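Print this page | E-mail this thread

Teleop vs. hand guiding for kitchen tasks

lelell_fan60
Finally got to the fun part of our Elmont kitchen task: plates! We're teaching it by remote control, one operator running both arms, and I'm hooked. Opening pose for the left arm, gripper open right next to the plate:
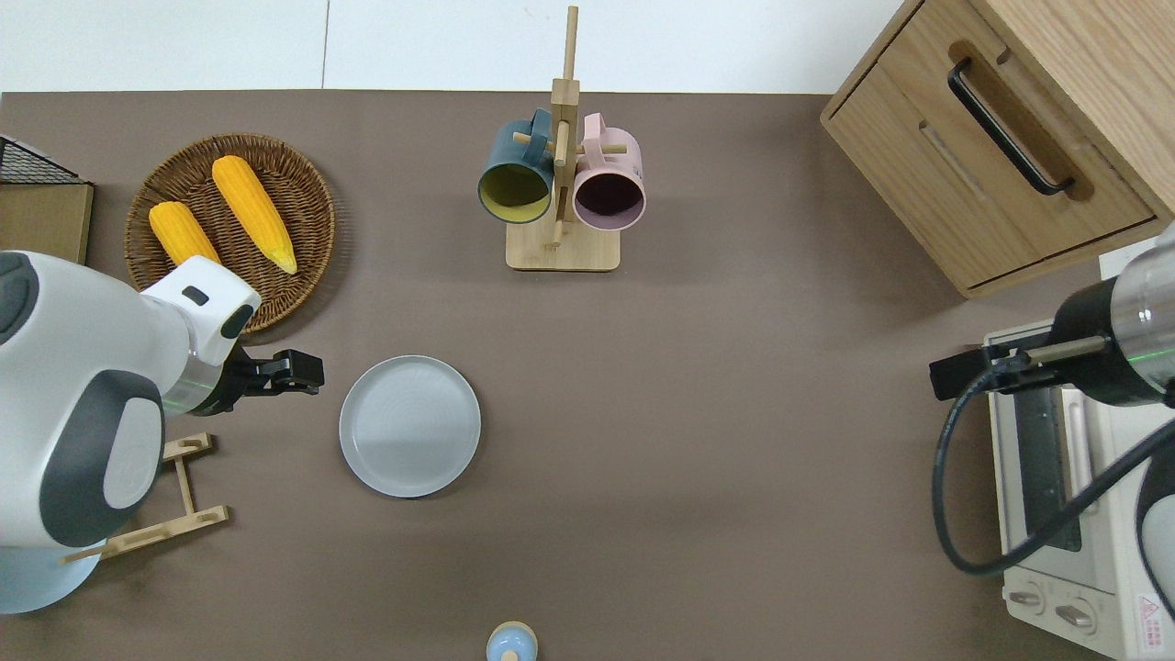
Left gripper beside the gray plate, toaster oven under the right arm.

Six demos before lunch and I want to do sixty more. Anybody else doing dishes?

toledo_torque
Love it!! But why teleop for this? Grab the wrist and walk it through. You feel the rim through the arm, and with a stick in your hand you're guessing.

lelell_fan60
I tried hand guiding first and my own arms kept blocking the camera view. The policy would learn to expect my elbow.

mugtree3002
Have to side with Toledo a little. Thin rims are where remote operators get sloppy. How's the grasp angle?

lelell_fan60
Fair! Two fingers on the rim, plate tilted. Side view:
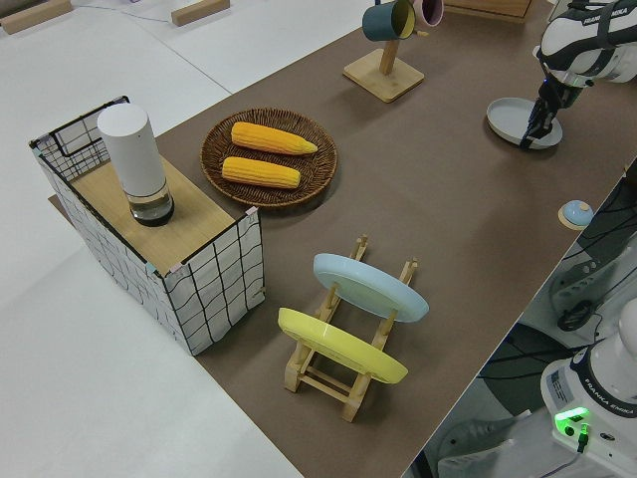
Gray plate held by the rim, blue and yellow ones in the rack.

I like the tilt because the rack slots want the plate on edge anyway. Slow hands help more than any setting I've played with.

toledo_torque
OK, that's a nice grip, I'll give you that. I still say you'd get cleaner paths by hand. Record the motion guided, then replay it with you out of the way and log the cameras on the replay.

mugtree3002
We did that at Allthorpe and it's a great trick, but move the plate an inch and your replay is toast. Vary the start spots!

lelell_fan60
Ooh, replay is going on the list for October. Mugs are next, by remote, sorry Toledo :)

Print this page | E-mail this thread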